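Okay, laundry thread. I have been thinking about socks for a week and you're all coming with me.

Everybody asks when a machine will fold a t-shirt. Fine, folding is hard. But I think sorting is the better test! You have a heap on the bed, denim on top of knits on top of who knows what, and the job is to pull out one thing without dragging four others along.

We've been collecting sock grabs for Dikby since June. 563 so far, and the goal is 896, so I'm past halfway and weirdly proud of it.

Thick ribbed ones are my favorite. There's enough fabric to pinch and the cuff gives you something to aim for. Thin dress socks slide into the pile and vanish — I still lose those with my own hands. 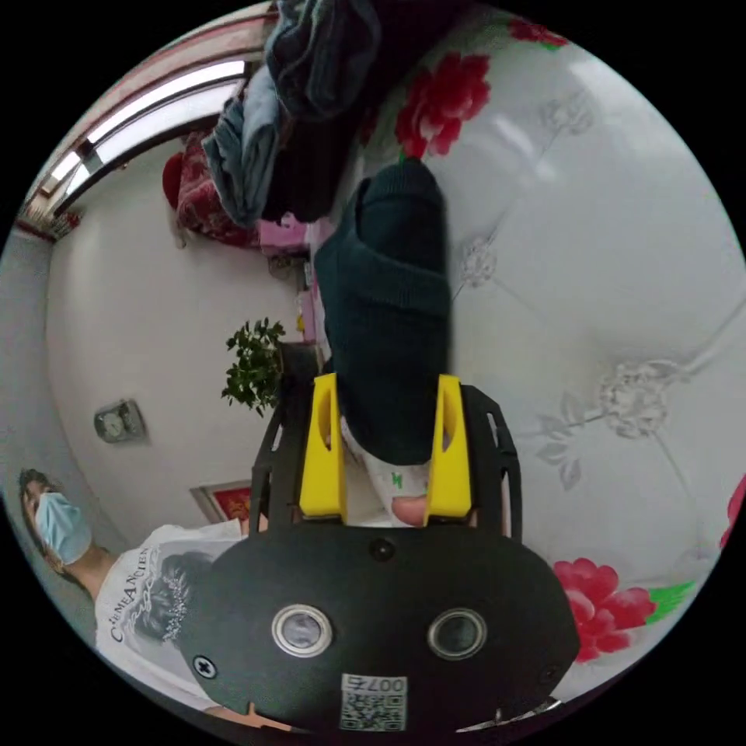

Jovita Cisneros replied that picking up a sock was never the chore, the chore is finding the other one, and she'll be impressed when a machine can tell navy from black at 6 a.m.

Okay Jovita, fair. Matching is a whole other problem and we haven't touched it. But you can't match what you can't pick up, so I'm staying excited about step one.

Where are we really? The last policy I tried got single socks off a flat bed pretty reliably. Out of a heap, it grabbed a pant leg and a sleeve and called it a day. Slow, too. I'd have been done and making coffee.

Still, 3 years ago I would've laughed at the flat bed part. Towels next, I think. Anybody tried towels?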